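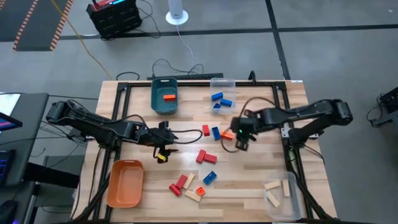 I'd been bugging the folks at Matier for months to let me sit in on a teaching day, and in January they finally said yes. I sat down with the woman who runs their teleoperation crew, and my first question was the obvious one. Why blocks?

"Everybody asks that!" she laughed. "You pick up a block, you put it in the right bin. A kid can do it. But try it through two arms that aren't yours, and suddenly you're thinking about your elbows."

Her team calls the sorting task Flulix (no, she wouldn't tell me why). An operator drives both arms, the joint positions get recorded, and each clean run counts as one demonstration. They had 874 of them when I visited, and she wants a lot more.

"New people go too fast," she told me. "They grab, they bump the next block over, they fix it. I keep some of those runs, you know? The robot has to learn what fixing looks like."

I asked how long it takes to get good. "Give me 5 days with somebody. By then they've quit staring at the gripper and started looking at the block."

We talked about scenery, too. She likes mixing up what's on the tables, so there are plain blocks, printed ones, little open boxes and trays, and the lights stay on full.
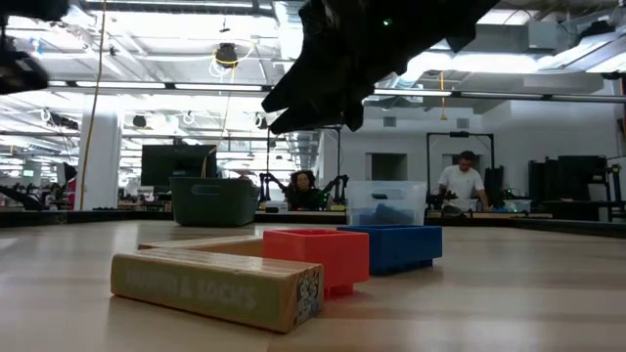 On letting go of the controls

So what happens when the operator steps back? "I get nervous, every time," she said. "We'll run 100 tries with no hands on it, and I watch way too many of them." Her next project is folding towels, and she's already dreading the corners.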